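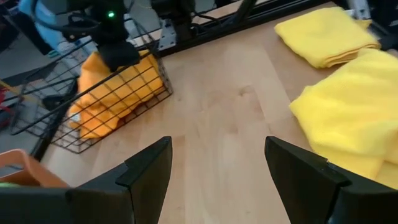 Start with the cloths. Everybody wants to start with products – sprays, powders, the 9 things under the sink – and I want them to hold off. Slide is the wire basket with one orange cloth bunched up in it. Ask the room: clean or used? Let them argue for a minute. Point: if you have to ask, the basket isn't doing its job. One container, one meaning. Say it twice.

Then the color talk. Keep it short, Samira's group already had the handout.
– orange = kitchen counters
– green = bathroom
– yellow = dusting, glass
Doesn't matter which color you pick. Matters that the whole house knows it. (Story about my mother-in-law and the green cloth. Only if time.)

Numbers, quickly: 400 households signed up to the Cunura home course, 3,104 cloths given out. Biggest complaint in the feedback – mixed piles. Not stains, not wear. Mixed piles. Thank Gheorghița Preda for going thru all those forms.

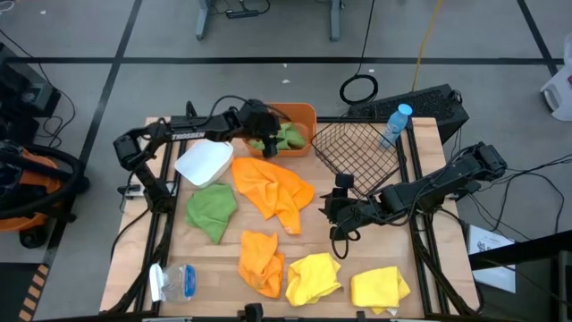

RALTIA, February – First pilot evening, and we did the sort on a plain wood table. Everything out at once. Orange, green, yellow cloths spread around, orange bin at the back with green ones in it. Pause here, someone will spot it: green cloths, orange bin. Good. Let them say it. Bin color should match or be neutral, the white container would do fine. Don't be preachy about this. My own bins don't match either.

Order of work – write on board:
1. clear the table first
2. tip everything out
3. one color at a time, biggest pile last
4. fold only when sorting is finshed

People skip 4. They fold as they go and then unfold to check the tags. Slow!!

Ruxandra asks about fabric softener every time. Answer: no. Leaves a coating, cloth stops soaking things up. Move on. 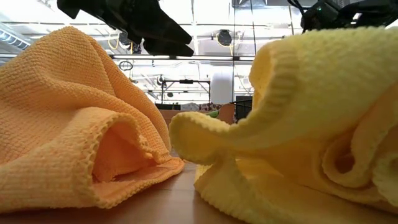

Texture next. Pass the sample cloths along the rows, both ends, so the back gets them too. Knits hold crumbs in a way flat weaves don't. Look at the orange one, all those little bumps, and the deep fold where it doubles over – shake that open before it goes in the machine. Same for the yellow. Outside, over a rail, two good snaps.

Then Q&A, Sulastri has the mic. Sign-up sheet by the door. Return the samples pls.

Alina Hodoroagă
20 November 2024

© Cunura Home Course | Contact | Back to top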